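3.2 How block names change as they travel

One of the happiest surprises of this project was how much a name can tell us. We began with the patterns themselves, the triangles and squares and the order in which they are sewn together, and we treated names as labels to be copied down and sorted later. By April we had turned the plan around. The names had become the best evidence we had for who learned from whom.

The Barlow notebooks are the richest source. They hold 1,805 entries, each with a small pencil drawing, a name and, in the better years, the name of the person who passed the block along. Many of the blocks are old friends to any quilter: nine-patches, churn dashes, flying geese set in rings. Others are local to Relholm and the farms north of it, and we have not found them anywhere else. When we sorted the drawings by shape alone and ignored what they were called, 107 of the shapes carried two or more names. A few carried five!

The simplest cases are slips of the ear or the pen. A block entered as "Weaver's Gate" on one page is "Weaver's Gait" on another, and a third quilter, who must have heard it spoken at a frame and never seen it written, has "Waiver's Gate." We love these. A slip like this gets copied faithfully by the next person, and the next, so that it marks a line of teaching as clearly as a signature. All the quilters who wrote "Waiver's" can be tied to one sewing circle at the Sultitz church hall, and the spelling is not found in any notebook kept outside it.

A second kind of change is made on purpose. Quilters rename a block to honor someone, to fit a gift, or just because the old name seemed dull for such a lively pattern. "Plain Star" turns into "Cora's Star" after a wedding quilt, and then "Star and Ring" once the wedding is forgotten but the story that there was one still hangs on. Hayashi, whose short survey of border patterns first got us interested in all this, suggested that renamed blocks tend to keep one word from the older name. Our material agrees with that more often than we expected, and the word that stays is nearly always the one for the shape (star, wheel, path, basket). 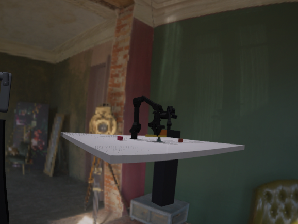
Color plays a part too. Where a block was usually sewn in one set of colors, the color may creep into the name and then stay there after the fabric has changed. "Blue Ladder" is our favorite. In the earliest entries it is always blue on white, as the name would lead you to hope. In later ones it is sewn in red, in brown, and once in a bright orange check that must have been wonderful on a bed in winter, and it is still called Blue Ladder. When we asked quilters about this in interviews, most of them had never thought it odd. Tomomi Sugawara, who did most of the interviewing, was told very firmly by one woman that a ladder is blue if your aunt says it is.

We should be careful about how far this takes us. The notebooks favor people who liked to write things down, and they favor blocks that could be drawn easily on a small page. Appliqué is almost missing. So are the quilts made from feed sacks and worn shirts, which were often put together without any named block at all and which the interviews suggest were far more common in daily use. Roughly 300 of the entries have no source given, and we have left those out of the figure, though a good number could be placed by handwriting if someone had the patience.

Figure 4. Lines of teaching for blocks with more than one name, Barlow notebooks. Solid lines join quilters where the source is written in the entry; dotted lines join those who share an unusual spelling.

Figure 4 brings the two kinds of evidence together. The dotted lines fall almost entirely inside groups already joined by solid ones, and that pleased us very much, because the two were worked out separately and by different people. Where a dotted line does cross between groups, there is usually a marriage or a move behind it. The long one at the right of the figure follows a single quilter from Sultitz to Relholm. She brought her spellings with her, and within a few years her new neighbors were writing them down as if they had always been there.

We also tried the same approach on quilting stitches, the lines that hold the layers together, and had much less luck. These patterns are rarely named in the notebooks, and when they are, the names are plain ones such as "fans" or "crosswise" that could come from anywhere. The thread itself might be a better guide. Several quilters told us they could pick out a friend's work by the way she turned a corner, and we would like very much to test this on the finished quilts in the Relholm collection. Section 3.3 takes up the first of those, a sampler of 100 blocks with every name inked on the back.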